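**Carpet tile or sheet vinyl for a shared work room?**

**mapleknot** - 9:12 am

We're redoing the floor in the back half of our unit at the Rafferty building in November. It's 1,081 square feet, one long room, concrete slab underneath. Mostly desks, one big table, chairs on casters. The current carpet was glued down before we signed the lease and the landlord is fine with us replacing it as long as we pay.

I have two quotes. Trudier wants to put down carpet tile. Gramlow quoted sheet vinyl with a heat-welded seam and came in $3,446 higher, including skim coating the slab. My partner wants vinyl. I'm leaning toward tile but I worry about lines showing and corners lifting. What would you do?

**ohmbudsman** - 9:40 am

Tile. Buy an extra box and keep it in a closet. When somebody dumps coffee you pull the bad square and drop in a new one. With sheet vinyl you live with the gouge or pay for a patch that never quite matches.

Also go with a fleck, don't get a solid color. Solid charcoal shows every crumb. Ours is a gray mix and I vacuum it less than I should. 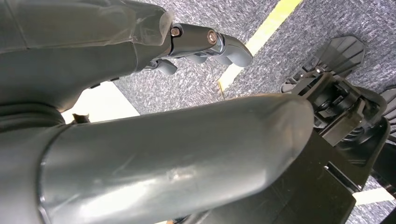

Gray, off-white and a dark purplish gray. Hides lint well.

**Fitzgerald Yazzie** - 10:05 am

I installed floors for a living until my knees quit. I disagree with the above, at least for rolling chairs. Casters chew up cheap tile. The edges fray along the path between the desk and the door, and then you're swapping squares that don't match because the old ones have faded. An extra box only helps for the first couple of years.

Before you pick anything, get a moisture test on that slab. If it's an older building with no vapor barrier, vinyl will bubble and the tile adhesive will turn to goo. Did either company test?

**mapleknot** - 10:31 am

Gramlow did a test and said it passed. Trudier didn't mention it. I'll ask.

**ohmbudsman** - 10:48 am

Fair point on cheap tile. Mine is a commercial grade loop from Birkance and the edges are still tight. I would not buy the residential peel and stick kind for an office.

The other thing for me is noise. We had hard floor in the old place and you could hear every chair and every dropped pen on a call.

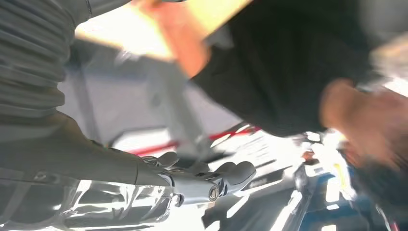 We tried rugs over it for a while and they curled at the corners, so people tripped. Moving to carpet fixed most of that. The ceiling is still bare and it still echoes some if the door is open.

**pdx_grout** - 11:20 am

Voting vinyl. Does anyone eat in there? If the answer is yes then you want something you can mop. I manage a unit with carpet tile and the area near the microwave is disgusting.

**ohmbudsman** - 11:37 am

So put vinyl by the microwave and tile everywhere else. You need a transition strip and that's it. Nobody said it had to be one floor wall to wall.

**Fitzgerald Yazzie** - 11:52 am

A transition strip under rolling chairs is a pain. Put it in a doorway or along a counter, never across a walkway. And make sure the two heights match or you'll be looking at a ramp.

**mapleknot** - 12:15 pm

We do eat in there, at the table mostly. There's a little counter with a sink on the far wall, so a strip could go along the front of that. How much clearance do you all leave around a big table? Ours gets used from every side and people have chairs pushed back half the day.

**ohmbudsman** - 12:44 pm

Three feet behind a chair if you can spare it, four if people walk past. And plan your outlets before the floor goes down. We didn't, and I'd do floor boxes if I could go back.
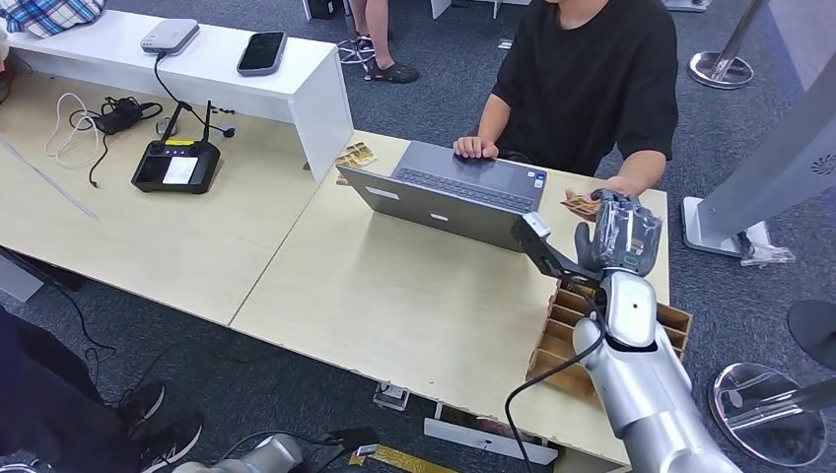

Laptop and cards at the same table. It gets used for everything.

**pdx_grout** - 1:03 pm

Floor boxes in a slab means cutting concrete. Get a price on that before you fall in love with the idea. I paid $100 for an electrician to come look and tell me no.

**Fitzgerald Yazzie** - 1:26 pm

He's right, and check the lease too. A landlord who's fine with new carpet may feel differently about a saw.

**mapleknot** - 4:50 pm

Update: Trudier says the moisture test is extra and they'd only do it after a deposit. I didn't like that answer. I asked Gramlow to requote with commercial carpet tile in the main area and vinyl in front of the sink, using the slab test they already did. No floor boxes for now. I'll post the number when I have it.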